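Omville sock

The Omville sock is a type of plain knitted sock with a long ribbed cuff and a reinforced heel. It is named after the town of Omville, where it was first made as winter wear for dairy workers. Today it is worn mostly as an everyday sock with boots or indoor shoes, and it is sold for men, women and children in the same pattern.

Name

In the town itself the sock was for a long time called simply "the long rib". The present name came from shopkeepers in the neighbouring valleys, who ordered the socks by the dozen and wrote the place of origin on the box. An older spelling, Omvil, can still be found in a few pattern books.

Construction

An Omville sock is knitted from the top down in one piece. The cuff is worked in a two-by-two rib and makes up almost a third of the length of the leg. After the rib the knitter changes to stocking stitch, which continues to the toe. The heel is a square flap in which every second stitch is slipped – this makes a thicker fabric where the shoe rubs most. The toe is closed flat, without a raised seam.
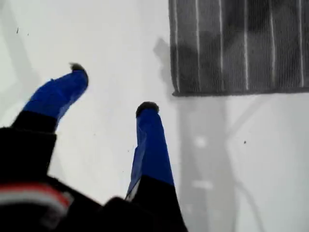 Two-fingered gripper with blue-covered fingers, over a white surface.

The traditional yarn is a three-ply wool, left in its natural colour or dyed dark brown. Since the closing of the Fula mill, which spun most of this wool, factories have used mixed yarns. The best known of them is Pruvico, a blend of wool and polyamide sold in balls of 50 grams with a length of 210 metres. Two balls are normally enough for one adult pair in size 42. Hand knitters often hold that a pure wool sock is warmer, while the mixed yarn lasts longer at the heel.

Production

At first the socks were made at home in the evenings, and payment was by the finished pair. The firm Pētersons brought the first circular machines to Omville and for many years was the largest employer in the town. At its highest point the workshop had 107 knitters, nearly all of them women. The machines could make the leg and the foot, but the toe was still closed by hand, and this work was given out to households as before.

Pētersons stopped making socks when cheaper goods came to the market, and its building is now used for storage. Small workshops continue to make the pattern. Their main selling period begins in October.

Sizes and fit

Sizes follow the length of the foot and are given in steps of two shoe sizes. The rib is elastic, so there is no separate measure for the calf. A well-fitting sock should reach the middle of the calf and stay there without a garter.

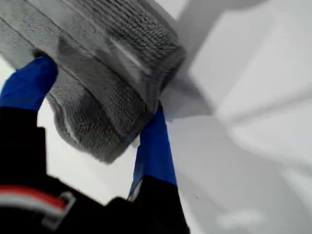

Care

Socks of pure wool are washed by hand in lukewarm water and dried flat. The mixed yarns can be washed in a machine on a wool programme. Tumble drying is not advised for either kind, as the rib loses its stretch. Worn heels are traditionally darned with a thread slightly thinner than the yarn of the sock.

See also

Darning
Rib stitch
Stocking stitch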